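March, bench 2, handheld pair

Started at 9:40 with the left gripper, which has been the fussy one all month. The complaint in the log was "jaw lags on close," and I could feel it as soon as I picked it up. Squeeze, tiny pause, then the fingers come in. The right one has no pause at all. Same firmware, same housing, same everything, so I was really looking forward to opening it up!

Four screws off the back shell. First thing I found was a connector sitting a hair proud on the trigger board. Pushed it home, heard it click, put the shell back on with two screws, tried it. Lag still there. OK, so that wasn't it, but I'm glad it's seated.

Next was the linkage. The pivot pin on the left had a gray paste around it, old grease plus whatever dust we make in here. Cleaned it with a swab, wiped the rail, put on one small dab of the Jatoi white grease (the tube in the top drawer, please keep the cap on it) and worked the jaw open and closed 21 times by hand. You can feel it free up somewhere in the middle of that. Lovely. Shell on, all four screws, trigger again, and the pause is gone. I must have sat there clicking it for a full minute.

Then zeroing. Both grippers need it after the shell has been off, and I did the right one as well so the pair would match.

- jaw fully closed, hold, press zero
- jaw fully open, hold, read the count
- left reads 179 open, right reads 179 open

They have never matched before! Last time they were 144 and something silly. I'd been blaming the Evport encoder for that, so apologies to Evport, I think it was just the sticky pin never letting the left jaw get all the way out.

Cables after that. The corrugated sleeve on the left gripper likes to twist up when you reach across the table, and after a long session it starts pulling your wrist around. I took it off its clip, let it hang, let all the twist fall out, and clipped it again with more slack. Much nicer. The right cable I left alone apart from checking the strain relief where it enters the body. Snug.

After lunch I went on to bottles and the divided box, which is the job this pair is supposed to be good at. Left hand does the bottle, right hand stays out over the board, open and ready. 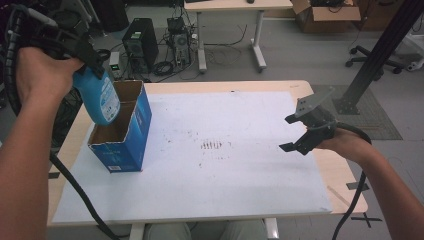
Bench notebook, Mustora handheld station. Written up at the bench, 3:15 pm

The bottle is a good test of the left jaw. It's smooth and it wants to roll in the fingers if the close is slow or uneven. With the lag, I'd been getting a little tilt at pickup and then a bigger one by the time I got over the box, and you end up correcting with your elbow. Today the close feels crisp and I'm doing the tilt on purpose, coming in over the box with the bottom of the bottle first. What a difference.

Things I noticed while running:

The divider is the hard part. Aim for the middle of a compartment and take your time over the last bit. If the bottle touches the cardboard, stop and lift, don't push through, or the divider bends and the next person gets a smaller hole.

The foam board is scuffed and there are reddish-brown marks near the center. I tried the dry cloth on them, no luck. I'd like to flip the board if the back is cleaner, but I want to finish this set on the same side first. Flipping goes on the list.

Tape marks on the table all still stuck down. I didn't move any of them. If you do, write it here, please. The Sanstead sheet in the binder has the layout measured from them.

Finger pads: right ones fine, left ones getting shiny at the tips. Not swapping yet. When you do swap, do both fingers on that gripper and zero again afterward. I skipped the zero once and spent an afternoon chasing a count that was off by one pad thickness.

Plate on the right gripper: checked the screws, one took maybe an eighth of a turn, others tight. No threadlocker on that one that I could see. Will put a drop on tomorrow when the grippers are cold and unplugged.

To do:
- flip or replace foam board
- threadlocker, right plate
- order finger pads, we're down to the last set
- second tube of grease, same kind
- repeat open count on both grippers before anyone runs, want to see if 179 holds overnight

If it does hold I'm going to pull the shell on the spare pair next and give it the same cleaning. I bet it has the same gray paste in it. Would love company for that, it's a fun hour with a swab and good light.

4:50, grippers on the hook, power off at the strip.

Mustora workshop notes | Questions: ask at bench 2 | © Mustora | Back to top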